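3.2 Standby load at the shared desks

The second part of our project looked at how much power the desks in the Montoya study room use when people have left for the evening. We logged 7 desks through August with a Foditz plug-in meter, taking a reading at 6 p.m. and another the next morning. Bart Van Acker did most of the evening readings.

Before the logging started, all the desks had basic strips with one main switch at the end. Students rarely used it, since turning it off also cut the power to whatever a neighbor was charging. We replaced these with strips that have a separate switch button beside each outlet. The outlets come in different colors – pink, yellow and two shades of cyan – and they take several plug types, so exchange students did not need to bring as many adapters.
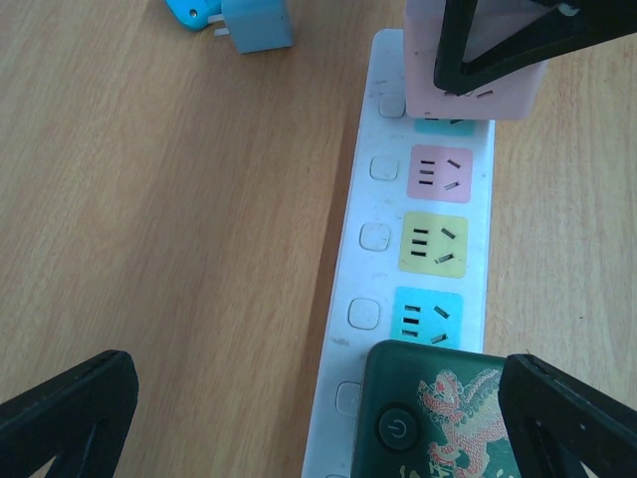 We asked everyone to press the button for their own outlet when they packed up. No stickers or reminders were put on the desks in the first half of the month. In the second half we taped a short note to each desk lamp.

Total overnight use for the old strips, measured in the pilot, was 1,761 watt-hours per week. With the new strips and no note it fell by 55 watt-hours, which is too small to mean much. With the note it fell by a further 90. Laptop chargers left plugged in made up most of what remained – phone chargers hardly showed on the meter.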